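Steamed buns on a Tuesday evening

I have wanted to write about my buns for a long time. My aunt made them for every family visit, and I never asked her for the recipe, so I had to learn from the beginning. My first 3 tries were flat and a little yellow.

Now I use 223 grams of flour, a spoon of sugar, dry yeast and warm water. I let the dough rest until it is soft like an ear, then I fold the top in small pleats. My pleats are still not very nice, but my neighbor Smaranda Costache says that they have character.

In the electric steamer I put only four at one time, because they grow and they don't like to touch. I leave them for 29 minutes, which is maybe too long for other people's pots. 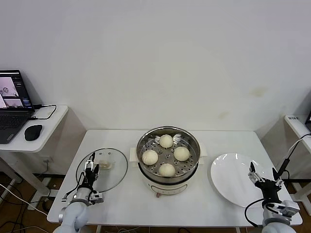

Four buns on the steamer tray, with the glass lid on the table.

Next week I will try them with sweet bean paste, if I find a good one in the shop.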